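Letter ģ showing as an empty box in ebook export (chapter headings and some body text)
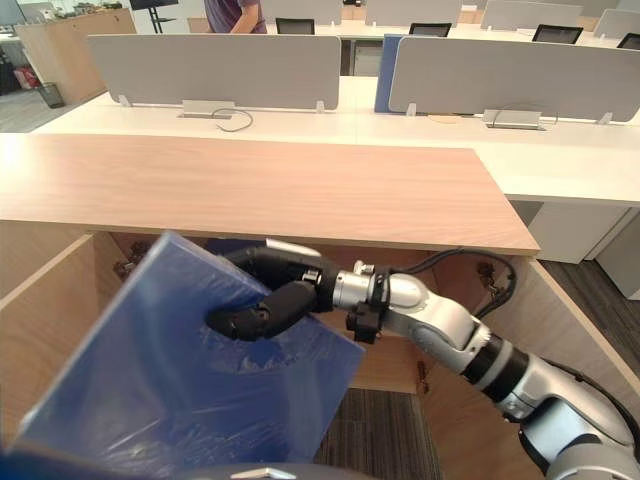 Blue folder, cabinet under the counter.

34 shares · 2 comments

Product: Prarkis (manuscript editor, desktop)
Area: Ebook export, embedded fonts
Reported by: Mitsuko Hattori
Opened: 24 September 2022
Priority: Normal, raised to High
Status: Resolved, one item passed to development

Original report

I write a fantasy series and I'm exporting the second novel, Nillia, as an EPUB. One of the main settings is a harbor town named Sproģis. In the Prarkis editor the name looks right everywhere. In the exported file the ģ is replaced by an empty box in chapter headings, and in some paragraphs but not others it comes out as a plain g with a stray mark floating after it.

I upload through Cimia. Their previewer shows the same thing I see on my own e-reader, so I don't think it's just my device. The print PDF from the same project is fine. The first book had no problem, but the town wasn't in the first book.

Things I have already tried: restarting Prarkis, exporting again under a new file name, deleting the table of contents and letting it rebuild, and retyping the name in the heading of chapter one. Retyping made no difference in the heading. I also retyped it in one paragraph of that chapter and that paragraph is now correct, which confused me.

The book is on preorder with over 600 orders and I have to deliver the final file soon. Renaming the town isn't an option, it's on the cover copy and the map.

Reply from support

Thanks for the clear report. It sounds like two separate problems with the same letter, and the retyping test is useful. Please send:

— the exported EPUB
— the project file, or a copy cut down to one chapter that shows both faults
— the name of the book template you picked in Export
— whether any part of the manuscript was pasted in from another program

Please don't do a find and replace on the town name yet. If it goes wrong it is hard to undo across the whole project.

Reply from reporter

Files attached. The template is the one with the decorative headings and the drop caps. I haven't changed the fonts in it, apart from making the headings a bit larger.

Yes, a lot was pasted. I drafted the early chapters in a notes app on my phone, and my critique partner sent edits back in a word processor, so some paragraphs came home by way of her computer. I could not tell you which ones. There are 49 chapters and I didn't keep track.

I forgot to mention that searching for Sproģis in Prarkis doesn't find all of them. I'd assumed I had misspelled it in places. When I look at the ones it skips, they look exactly the same as the ones it finds.

Support notes, first pass

Opened the EPUB and unpacked it. Reproduced both faults in the chapter file.

Fault A, headings. The template's heading font is embedded in the export. That font has a basic Western character set and no ģ at all. In the editor the operating system quietly borrows the letter from another font, so the author sees it. The print PDF does the same thing at export time and embeds the borrowed letter. The EPUB export embeds only the template font and leaves the substitution to whatever program opens the book. Some reading programs borrow a letter and some draw a box. The Cimia previewer draws a box.

Checked the stylesheet. The heading rule names the decorative font and nothing after it. There should be a fallback family in that rule and there isn't. The body text rule has one.

Fault B, body text. The body font does contain ģ, so the box isn't what shows up there. In the bad paragraphs the letter is stored as an ordinary g followed by a separate combining mark. In the good paragraphs it is stored as the single letter ģ. Both forms are valid text and most desktop programs draw them the same way. The body font has no positioning for that mark, so on an e-reader the mark lands wherever it lands. This also explains the search problem — Prarkis search compares the stored characters and treats the two forms as different words.

Asked the reporter to hold off on uploading until both are fixed.

Reply from support

We can explain both faults now.

The headings use a font that doesn't have the letter. The paragraphs contain two different versions of the letter, which look alike on your screen. Retyping fixed your paragraph because your keyboard enters the single-character version. It did nothing in the heading because the heading font lacks the letter however it is typed.

Please do these in order.

1. Save a copy of the project under a different name and work in the copy.
2. Open Project, then Text Cleanup, and tick "Combine separate accents." Leave every other box unticked. Smart quotes in particular should stay as they are if your copyeditor has already been through the file.
3. Run it on the whole project, including front matter and the back-of-book glossary.
4. Search for Sproģis again. The skipped ones should now turn up.
5. In Export, open the template and change the heading font to the same family as your body text. Leave the drop caps alone for the moment.
6. Export to EPUB and open the file in a reading program on your computer before sending it anywhere.

Reply from reporter

Done through step 6. The paragraphs are right now, and search finds the name in places I'd forgotten about, including one in the dedication. The headings are right too.

Two new things. First, I don't love the headings in the body font. The decorative one matches the cover and book one, and readers who have both will notice. Is there any way to keep it? Second, Cimia's previewer still shows the boxes. I uploaded the new file and waited, then signed out and back in. Same boxes.

Support notes, second pass

Checked the new EPUB. No separate combining marks remain in any chapter file. Heading font replaced correctly. The boxes in the previewer can't be coming from this file.

Asked the reporter whether the file name was unchanged. It was. Also asked her to look at the small details panel in the previewer and compare the identifier and the modified time with the file on her computer. The modified time belonged to the old export.

We can't see what Cimia does on their side and won't guess at it in a reply. In this case the previewer was displaying the earlier upload. Suggested a new file name and removing the old draft before uploading again.

On the fonts: the decorative font's maker offers an extended version on their site with Central and Eastern European letters. Confirmed in the character list that ģ and its capital Ģ are both there. The template bundled with Prarkis has the basic version only.

Reply from support

For the previewer, please delete the draft file on the Cimia page, rename the export to something you haven't used, and upload that. Check the modified time in the details panel before you look at any pages.

For the headings, you have a choice. You can stay with the body font, which is safe now. Or you can install the extended version of the decorative font, select it in the template, and export again. If you do the second, please read the font license first. You need one that allows embedding in ebooks, and a desktop license often doesn't include that. We can't tell you which one you have.

If you go with the extended font, add a fallback as well. In the template, open Advanced and put the word serif after the font name in the heading rule, with a comma between them. It won't change how your headings look on a device that uses the embedded font. It only matters on one that ignores it.

Also have a look at any chapter that opens with the town's name or another accented word. Drop caps are drawn in the heading font in this template. A capital S is no trouble, but an opening word with an accented first letter would bring the box back under the basic font.

Reply from reporter

The rename worked. Previewer shows the right file and the boxes are gone.

I bought the ebook license for the extended font, put it in, added the fallback and exported again. Headings look like book one. I paged through the whole thing in the previewer and then on my own e-reader. One chapter opens with a character's name that starts with Ē and the drop cap is fine.

One small thing, the table of contents on the e-reader shows the headings in the device's own font. The letter is correct there. I assume that's normal?

Reply from support

Yes, that's normal. The pop-up contents list is drawn by the device and doesn't use the book's fonts. If you have a contents page inside the book itself, that one will follow your template.

Please keep the old project copy until the book has been delivered. After that you can delete it.

Resolution

Fault A: heading font in the bundled template has no ģ, and the heading rule has no fallback family. Worked around by using the extended font with a fallback added by hand.

Fault B: mixed forms of the same letter after pasting from other programs. Fixed with Text Cleanup, "Combine separate accents."

Previewer: old upload still displayed. Cleared by deleting the draft and uploading under a new name.

Passed to development: add a fallback family to the heading rule in all bundled templates, and warn at export when the text uses a letter the embedded font doesn't have. Search treating the two forms as different is already on the list under another ticket. No release date for any of these.

Comments (2)

Same trouble here with a Latvian surname in a cozy mystery. The cleanup step fixed the paragraphs. I went with the body font for headings and left it at that.

Does the cleanup also touch comments and notes in the margin? — Reply from support: No, manuscript text only. Notes aren't exported.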